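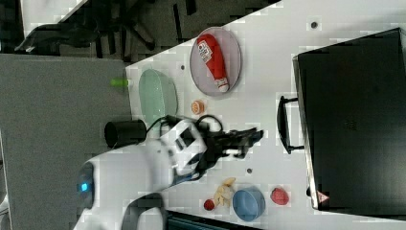
Figure 2. Plate, bottle and arm.

3.2 The Treloar accounts

Watermills in the Birkach valley have been treated less kindly than windmills, chiefly by people who wanted the stone. Of the mill at Goltitz, only the wheel pit and a length of the leat survive, the latter now serving a duck pond. Paewai dates the leat to the rebuilding of the weir; Garrido prefers an earlier date and has said so at some length. The Treloar accounts list 823 sacks ground in one December and nearly 201 lost to rats, a figure the miller had every reason to inflate. Kerslake takes it at face value. We have halved it, on no better authority than having read the miller's other letters, most of which concern money he was about to repay.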